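Folding club, six months in

30 June 2019

I said in January that I would give the robotics club until the summer before making up my mind about it, and the summer has arrived, so I suppose I owe you a post.

For anyone new: I joined the student robotics club as one of the few people there who had doubts about the whole thing. I study textiles. They wanted somebody who knew how cloth behaves, and I wanted to see whether all the talk about machines doing the laundry had anything in it. The project is called Flutico and the aim is to have two arms fold ordinary washing on a table. We enter it in the Witia challenge, where teams are given garments they haven't seen and marked on how neat the pile is at the end.

My first complaint is the marking. Witia gives full points for a fold that lies flat and has its edges lined up to within a set distance. Fine. But the judges look at it from above, so a shirt with a sleeve bunched up inside it can score as well as one folded properly. I wrote to the organisers about this and got a polite reply saying the rules were under review. They were under review last year too, according to the older members.

My second complaint is the choice of cloth. When I arrived the team had been practising for weeks on the same thin square, over and over, and the success rate they were so proud of came from that square. I asked what happened with a jumper. There was a bit of a silence. We did try a jumper in the end, and the less said the better. Knitwear stretches when you pull at it, and once it has stretched you are folding a different shape from the one you started with. Anyone who has hung a wet cardigan on a line could have told them that.

To be fair, they listened. We now have a proper mix in the practice box: trousers, tea towels, a few awful T-shirts from freshers' week, some children's things. I wrote a short sheet on weights and weaves and two people even read it. The folding plan is chosen by the type of cloth now, where before it was one plan for everything, and results on cotton did get better. I'd still like to see somebody try a fitted sheet. I can't fold one myself, so perhaps that's asking too much.

Then there is the question of how we report it. Over the spring we logged 64 attempts on mixed clothing, and on the slide for our sponsor, Fahy, this became a chart with a line going up. The line does go up. It also leaves out every attempt where a person reached in and straightened a corner first, which I think ought to count against us. I was outvoted on that. The slide went off with my footnote in very small type.

What bothers me most is the time. A good run on one T-shirt takes about 3 minutes, and that's with one of us sitting there ready to stop it. I can do the same shirt in a few seconds while thinking about something else.
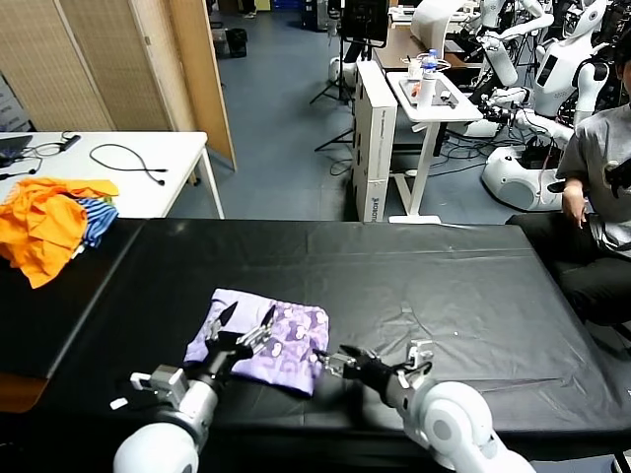 I keep being told that speed comes later, and maybe it does. The team at Iltari, who beat us soundly in the last round, are quicker than we are, but they get there by pressing everything hard against the table and dragging it, and I wouldn't let them near anything I cared about. Their fleece came out looking like a dishcloth. It still scored higher than ours.

So, am I staying? Yes, grudgingly. I like the dull middle part of the work more than I expected to: trying a grip a little nearer the hem, seeing the fold come out crooked, moving it back again. There is a decent dissertation in how cloth slips between hard fingers, and I may well end up writing it. I have learnt more about creasing here than in a whole term of lectures, though that may say more about the lectures.

I don't believe anybody will have one of these in the utility room any time soon, and I do wish the club would stop saying so on its posters. The next round is after the holidays. We have 17 garments to get through before then, and the jumper is back on the list.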